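Cup holder on treadmill console: bottle sits too low to grab

Fornex Community Help > Home Gym > Consoles and Accessories
Viewed 86 times

Clorano
4 December 2025

I keep a clear plastic bottle with a red screw cap in the oval holder on the white console. The holder is deep, and little more than the cap is easy to reach. At a walk I can manage. At a run I have to slow down to get hold of it. Is there a standard way to raise the bottle, or should I use a taller one?
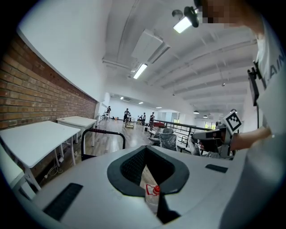
2 replies

Amden
1,647 posts

Raise the floor of the holder. Procedure:

Measure the inside depth with a ruler.
Cut a disc of closed-cell foam slightly smaller than the opening. An oval opening needs an oval disc.
Stack discs until the shoulder of the bottle is level with the rim. I needed 4.
Check that the bottle does not tip when pushed sideways. If it does, remove one disc.

Do not glue the discs. Sweat and spills collect under them and they have to come out for washing. The mesh-like wall holds dirt as well, so use a soft brush and a little dish soap, then dry it with a cloth.

Lau
6 posts

Taller bottle. Mine sticks out far enough and I never bothered with foam. Keep the cap tight, the console is electrical.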